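Speaker notes, hearing and memory talk, Dekthorpe public library
26 May 2019

Total time 35 minutes plus questions. Muthu Amin does the introduction. Water on the left side of the lectern.

## 1. Start (3 min)

- Thank Muthu and the library.
- I am an audiologist. I fit hearing aids and test hearing, and I do not diagnose dementia. Say this early, as people will ask.
- Ask for hands: who has had a hearing test in the last five years? Wait for the hands to go down before going on.
- Tonight's question: if you treat hearing loss in older adults, does it do anything for memory and thinking?
- Short answer is that we don't know yet. The longer answer takes the rest of the half hour.

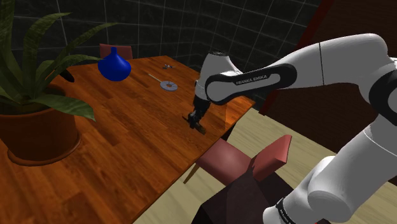

## 2. What we mean by hearing loss (6 min)

Age-related hearing loss usually starts with the high pitches. Consonants like s, f and th sit up there, so people hear that someone is talking but miss the words. It comes on slowly. Most people who come to my clinic were sent by a spouse or a daughter.

Explain the audiogram. Go slowly. Pitch runs left to right, loudness runs top to bottom, and a line that drops off on the right is the usual pattern. Do not get into masking or bone conduction unless somebody asks.

Say that a hearing test in a quiet booth is not the same as following a conversation at dinner. Two people with the same audiogram can do very differently in a noisy restaurant. Part of that is the ear and part of it is attention.

## 3. The link with memory (8 min)

- Studies that follow older people over many years have found more cognitive decline in those with hearing loss.
- That is a link. It doesn't tell us which one causes the other, or if something else causes both.
- Three ideas people put forward. First, effort: if you work hard to catch the words, there is less left over for remembering them. Second, people stop going out, and being alone is bad for you. Third, blood vessel disease or plain aging may be hurting the ear and the brain together.
- These can all be partly true.

Pause here. Somebody will want to ask about their mother. Say there will be time at the end.

## 4. The Cilitz study (8 min)

Dionysis Michailidis runs this one and gave me permission to talk about the design. No results yet.

2,822 people were screened by phone. 377 came in for a full hearing and memory assessment, and 302 were enrolled. Half get hearing aids and follow-up visits now. The other half get a health education program and will be offered the aids when the study ends. Memory testing is repeated every 12 months.

One of the memory tests is done at a table and uses pictures. The person looks at a set, does something else for a while, then picks out the ones seen before. Instructions are given in print as well as out loud, and this matters a lot. If you read a word list to someone who can't hear it well, you get a low memory score that is really a hearing score. Older studies did not always take care of this.

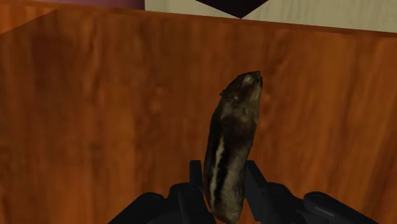

Background is the other thing that gets in the way of a picture test, and I want to spend a minute on it. Older eyes lose some contrast, so a brown card on a brown table is harder to find than a white one. Take the wood on the slide, orange-brown with wavy streaks of lighter amber and darker reddish brown. Put a faint line drawing on that and some people will miss it, with nothing wrong with their memory. The Cilitz team uses a plain gray mat and checks vision first. Ask that any relative being tested wears their glasses and their hearing aids.

## 5. What to do now (6 min)

- Get a baseline test at 60, earlier if you work in noise.
- If you already have aids, wear them. Aids in a drawer are the most common problem I see. The Öberg handout has a page on getting used to them over the first month.
- Wax. Have it looked at. No cotton swabs.
- Keep seeing people. Pick the quieter table, sit with your back to the wall.
- Sudden hearing loss in one ear is urgent. Same day, do not wait for an appointment with me. REPEAT THIS.

Do not say that hearing aids prevent dementia. If pushed, say the trial is there to find out.

## 6. Questions

Likely ones:

Cost. Prices vary a lot, so ask for fitting and follow-up visits to be listed separately on the quote.

The Pudeo phone app. Fine as a rough check at home. It doesn't replace a test, and it can't see wax.

Tinnitus. Common with hearing loss, aids help some people, come and talk to me afterward.

When will there be results? First analysis is planned for November. Muthu has the sign-up sheet for anyone who wants the summary by mail.

Handouts are in the blue folder. Large print copies at the back.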